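Speaker notes: What changed on the second floor
Talk for the regional facilities meeting, Mon 15 January
Slot is 25 minutes plus questions. Slides are thin, most of it is in here.

Slide 1. Who we are

Say hello, say thank you to Heikki Turunen for the invitation. I run building services at Plorthorpe. We are an office site with 1409 desks, leased out by the floor, and we look after the furniture as well as the air and the lights. Furniture is the part I want to talk about today, and chairs in particular.

I was asked for a talk on automation. I will keep the technical part short. Most of you have people who check and fix things, and what happened to their work is the useful part.

Slide 2. How it was before

Every desk has a task chair. Every chair was supposed to be checked once a year: casters, base, gas lift, tilt, arms, loose screws. The rule came with the lease agreement.

In practice two people did it between other jobs. They worked in the evenings, mostly on their knees. A chair got tipped over or somebody lay down on the floor with a flashlight. Findings went on a paper sheet, and the sheet went in a tray. In the last full year of doing it that way we have sheets for 421 chairs. The rest were either checked and not written down, or not checked. I can't tell you which.

Pause here. Somebody usually asks about accidents. We had complaints about sinking seats and one tilt lock that let go. No one was hurt.

Slide 3. What we bought

The supplier is Prona. The system is called Kernent. It is an arm on a mobile base with a camera close to the gripper. It goes along the desks after hours, gets low next to a chair and takes pictures of the underside. It does not lift the chair and it does not repair anything. Software sorts the pictures into fine, not sure, and look at this.

We started in September on the second floor. 70 chairs in the first round. We picked that floor for the mix of carpet and tile, which the supplier wanted to see before quoting for the whole building.

If short on time, skip to slide 5.

Slide 4. The first weeks

Slow. The base stopped for bags, trash cans, power strips and coats that had slid off chair backs. Cleaning had to move their round by an hour. We had told the cleaning lead by email and had not told the cleaners, so they found out by meeting it in the aisle. That was our mistake. We held a short session for them the next week, and we should have held it before.

The tenants were told by a notice in the elevator. The question that came back most was whether it took pictures of their desks. It looks at the space under the seat. We put that on the notice in the second version, with the name of a person to call.

Slide 5. What the two technicians do now

This is the main slide. Take time over it.

Miloslav Matoušek has worked on our furniture for longer than I have had the job. Before, most of his hours on chairs went to looking. Now he starts the afternoon at a screen with the pictures from the night before. He goes through the "not sure" pile first. Then he takes a cart with parts up to the floor and fixes what needs fixing.

He was not happy at first and he said so in the meeting. His point was that he finds half of the faults with his hands. You push on the seat and feel play in the column. You can hear a dry tilt. A camera gets none of that, and he is right. We changed the plan after that meeting. Any chair that a user has complained about goes straight to a technician and the arm is left out of it.
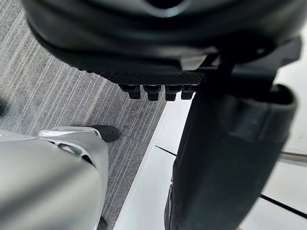 The sorting was also set up too carefully at the start. Shadows up in the mechanism were marked as cracks. Control knobs with a shadow next to them came up as loose. Miloslav spent three weeks correcting the labels, and that work was not in anybody's job description or in the budget. It is now. If you take one practical thing home, put those hours in before you sign.

The second technician moved to days. She wanted that, but it does mean she lost the evening supplement. We agreed to keep it for a year and then talk again. I don't have an answer for what comes after the year.

Slide 6. Knees, screens, and skill

Less kneeling. Both of them say this and I believe it. More sitting, and more eye strain on picture days, so we limit the screen part to two hours.

There is also a worry about learning. Miloslav learned chairs by handling hundreds of good ones. A new hire who only sees flagged ones will not know what normal feels like. For now, new people do one full row by hand every month, and the results are compared with what the system said. That costs time and I expect to be asked to cut it. I plan to say no.

Slide 7. Money

Keep this brief, the numbers are not final. The software is charged per chair per year. Parts spending went up, as you would expect when more faults get found. One line on our purchase order was for 700 casters, and our old chair supplier, Polák, called to ask if it was a typing error. It was correct.

No jobs were cut. I should be fair and say that one evening post which had been open was not filled, and the project was part of that decision. The staff know it. They asked me directly and I told them.

Slide 8. What I would do in another order

Talk to the cleaners first. Bring the technicians in before the supplier demo. Agree in writing who may see the pictures and how long they are kept. We settled on ninety days, after a long back and forth with two tenants.

Get the chairs pushed in at the end of the day, too. We asked people nicely and it works on some floors.

Slide 9. Next

Third and fourth floors in the spring if the lease holder agrees. Meeting room chairs are not included, as they have a different base and the sorting has not been trained on them.

Questions. Miloslav is in the room and has agreed to take the ones on repairs. Contract questions to me, during the coffee break if they are about price.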